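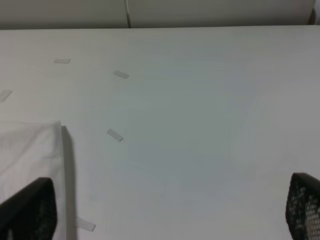 Slide 1. Folded cloth, tape marks, open fingers.

Good morning, and thank you all for coming out so early. (Wait for the door to close.) I'm going to talk about house rules for a robot that handles cloth, and I promise to get you to the coffee on time.

We started writing our rules down at Hatport in January, on one sheet of paper, and by July 2022 it had grown to 3 pages. I would love to tell you we planned it that way, but mostly we added a line whenever two of us disagreed over lunch.

Start with the table. Tape goes down before the cloth does, and it stays down for the whole session. If a strip lifts, stop, press it flat or replace it, and write that in the log. Ours is see-through tape on a white top, which is gentle on the eyes and a little too easy to miss, so the Jurkov checklist has you touch each strip with a fingertip before you sign.

Next, the fingers. Open them fully before anyone reaches across the table, and leave them open until the person has stepped back and said "clear" out loud. Yes, out loud, even when you're alone in the room. I felt silly for the first week too.

(Pause here. Somebody usually asks about speed. Say we keep it at the slow setting whenever a person is inside the line, and move along.)

Then the wrist view, and this is the part I'm fondest of. Up close, white cloth can turn into a gray smudge with a dark patch in the middle, and you can't say if you have a fold or just a shadow. Our rule is that if the operator can't name it, the operator doesn't grab it. Back off, look again, and after 2 tries call a colleague over. The Gunnlaugsson team wanted more tries than that and we went back and forth on it for ages, very politely. They may still bring it up at lunch, so be kind to them!
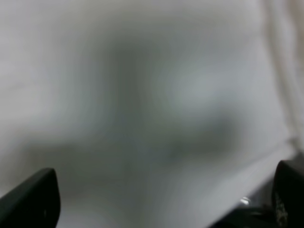
Slide 3. Keeping the log

One line per run, in plain words, written before the next run starts. Dundotent passed 1000 runs this way, and the lines I go back to most are the grumpy ones. Please don't tidy them up later.

(If time is short, skip the log sample and go straight to questions. Leave 30 minutes for those. The handouts are on the chair by the door.)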